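Setting up a soft-gripper picking arm for fresh produce: a good practice guide

Posted 10/22/19 by Rezaul Wijesinghe

This page covers setup, cleaning and daily checks for a two-arm picking station that handles loose fruit and vegetables in a store aisle. It assumes the arms are already mounted and wired and that someone trained on your make of robot has signed off the installation. It does not replace the risk assessment, which has to be done for your own site.

We wrote the first version for the Ganov store last December and have revised it after running the same routine at Provora. Where the two stores do things differently, I have said so.

Before you start

You will need the gripper manual, the cleaning product data sheet, a force gauge, a tape measure, floor tape, and the station log. Read the last two entries in the log before touching anything. If the last entry is an open fault, stop there and call the person who wrote it.

The standards people usually ask about are ISO 10218, which covers industrial robots and their integration, and ISO/TS 15066, which deals with collaborative operation. Get current copies. Do not work from a summary, including this one. Local food hygiene rules apply on top, and your inspector may want to see paperwork for any gripper part that touches food.

Step 1. Mark out the working area

Measure the full reach of each arm with the gripper fitted and the longest item you plan to pick held in it. People forget the second part. A leek adds a lot to the reach of an arm, and so does a bunch of celery.

Tape the floor along that line and add the margin your risk assessment gives you. The tape should be visible from the customer side of the aisle as well as the staff side. At Ganov we had to move a display stand out of the way, and at Provora we turned the whole station so that the arms face the wall shelving.

Two arms working over the same basket need a shared zone set up in the controller, so that only one can enter at a time unless the task calls for both. Set this before you teach a single pick.

Step 2. Set grip force by item group

Don't use one force for everything. Make a short list of groups and set an upper limit for each:

Leafy bunches. Hold at the stems, never across the leaves. Use the lowest force that stops the bunch from slipping when the arm moves at working speed.
Smooth round items, such as peppers and tomatoes. Grip across the widest part. Check for marks on the skin after ten minutes, not right away, as bruising can be slow to show.
Long items. Grip near the middle and slow the wrist rotation.
Bagged items. Grip the contents and not the loose plastic. Bags that are mostly air should go to a person.

Write the limit for each group in the log along with the pad type. A force that works with new pads will not be right for worn ones. The controller should refuse any force above the group limit, and changing a limit should need a password. Ours is held by two people per store. 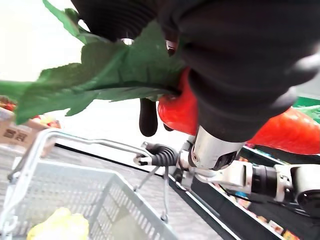 Can the same gripper pads be used for leafy greens and for peppers?

They can, as long as the pads are cleaned on schedule and the force limit changes with the item group. Unwashed root vegetables are the exception. Soil carries over to whatever is picked next, so give those their own set of pads or leave them for hand picking.

Step 3. Teach the picks

Teach at reduced speed with one hand on the enabling switch. Only one person teaches, and a second person stands outside the tape with the emergency stop within reach. Nobody leans over the tape to straighten the produce while the arm is live. If a pepper rolls, stop the arm, fix it, step back out, restart.

For each item group, teach an approach from above where you can. Side approaches are allowed next to a shelf, but then the elbow needs its own clearance check, and you should do that check with the shelf fully stocked. An arm that clears a half-empty shelf may knock packets off a full one.

Teach the release separately. The gripper should open inside the basket, below the rim, with the item as close as possible to whatever is already there. Dropping from rim height is the most common cause of damaged fruit in our logs. Watch the basket handle too. A handle that stands up over the basket is in the way of any straight-down move, so fold it flat if the basket allows, or teach the path around it and lock the basket in a fixed position - a strip of stop blocks on the stand is enough.

Step 4. Run the acceptance test

Our test is 717 picks, spread over the item groups in the same proportion as a normal day's orders. We arrived at that number from a week of orders at Provora and have kept it so results can be compared from store to store. You can choose your own number, but once chosen, keep it.

Count a pick as good only if the item was lifted on the first try, placed in the basket, and passed inspection afterward. The pass mark we use is 645. Anything below that and the station does not open to orders. Look at the failures by group before changing settings. In the first Ganov test nearly all of them were bunched herbs, and one change to the approach height fixed most of it. Raising the force for every group would have hidden the problem and crushed the tomatoes.

Any contact between an arm and a person during the test ends the test. It doesn't matter how light it was. Log it, find the cause, and start again from zero.

Step 5. Cleaning

Clean the gripper at the start and end of each shift, at every change from unwashed to washed produce, and after any item breaks open in the fingers.

1. Park the arms and isolate the power. Lock the switch and keep the key on you.
2. Wipe off plant matter with a disposable cloth. Look between the ribs of any bellows part, where bits of leaf collect and stay.
3. Wash the pads with the approved product at the strength on its data sheet. Stronger is worse for soft materials and can leave residue.
4. Rinse if the data sheet says to rinse.
5. Let everything dry fully. Do not use compressed air on joints or seals.
6. Wipe the wrist and the lower arm housing with a damp cloth only.
7. Sign the log.

Baskets go through the normal store wash and not this one.

Step 6. Daily checks

These take a few minutes and are done by whoever opens the station.

Press each emergency stop in turn and confirm both arms stop.
Look at every pad for cuts, sticky spots or pale stress lines. Replace the whole set if one is bad.
Check that the fingers close evenly.
Check that wrist screws and fittings are tight and that none are missing. A lost screw near food is a foreign body incident, and the station stays closed until it is found.
Walk the tape line. Replace any lifted tape.
Run one pick from each item group at reduced speed.

Force gauge readings are taken every 14 days and after every pad change. Keep the gauge in its case between readings and send it for calibration on the date on its sticker.

Step 7. When something goes wrong

If an arm stops with an item in the gripper, do not pull the item out. Some grippers hold their grip when power is lost and some release, and you should know which kind you have before you need to. Follow the release procedure in the manual and throw away the item.

If produce has fallen on the floor, stop the station before picking it up. It goes in the waste, and the floor gets wiped. Wet leaves underfoot have caused more near misses at our sites than the robots have.

If the gripper leaks air, tag it out. Tape is not a repair. Claire Adamczyk in the workshop keeps spare finger sets for both stores and will swap a tagged gripper the same day if the form reaches her by noon.

Records

Keep the log at the station, on paper, in ink. We tried a tablet and people stopped filling it in. Each entry needs the time, the name of the person, what was done, and what was found, even if what was found was nothing. Keep acceptance test sheets for as long as the station is in service, and file the risk assessment with them.

Review the whole set of limits once a year, and any time you change gripper, pad material, basket type or store layout. A new basket with a different rim height counts as a change.

The Buvden store opens its station next and will use a single arm, so Step 1 will need a separate section for that layout. I will add it when the floor plan is final.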